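Hivby Center Expands Container Sorting in Shared Break Rooms

Thursday, May 18, 2023

The Hivby Center will extend its container sorting program to all shared break rooms in the Raditz Building, the facilities office announced this week. The program began in February in a single room on the second floor and covers drink bottles, cans and their caps.

Under the new arrangement, small bins are placed on the tabletops where people eat and drink. The floor bins near the elevators will stay in place for paper and general waste. According to the office, most drink containers in the building were previously thrown out with food scraps, and many could not be recycled as a result.

Tabletop bins were chosen after a short trial of several sizes. The office settled on a plain, round type without a lid, which can be emptied by hand and rinsed in an ordinary sink. A half-liter bottle, such as the Lemon Lite drink, stands easily beside one while its owner is at the table.

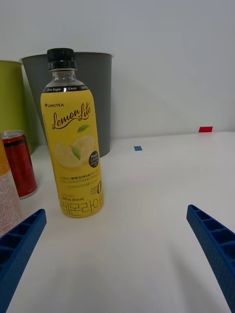 Should caps be left on plastic bottles?
Caps should be screwed back on once the bottle has been emptied. Loose caps are small enough to fall through the sorting equipment and are often lost.

The facilities office worked with Estetti, a local supplier of office furnishings, to provide 24 bins for the first stage. A further 100 will be delivered over the summer. The total cost of the program for its first year is $530 for supplies, with collection handled under the existing cleaning contract.

During the trial, staff recorded 249 bottles and cans collected from the second-floor room. The office described the result as encouraging and noted that very few items had to be removed by hand before pickup. Leftover liquid remains the most common problem - even a small amount can soak paper that is collected in the same cart.

Users of the rooms are asked to follow a few simple rules. Bottles and cans should be emptied in the sink before they are placed in a bin. Food, napkins and cups with lids belong in the floor bins. Containers that are still in use may be left on the table during a meeting but should be cleared when the room is vacated.

The office has also asked that tables be kept free of personal items overnight. The tops are wiped down each evening, and bins are set back toward the wall so that the front of the table stays open for the next group.

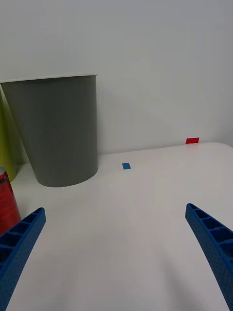 Svyatoslav Levchenko welcomed the change but asked that the bins be emptied twice a day on the upper floors, where he said they were likely to fill before lunch. The office replied that pickup times would be reviewed after the first month.

Installation starts on the third floor and will continue upward through the building. Rooms in the Bakker Annex are not included at this stage. Requests for an additional bin may be left at the front desk and should state the room number and the usual number of users.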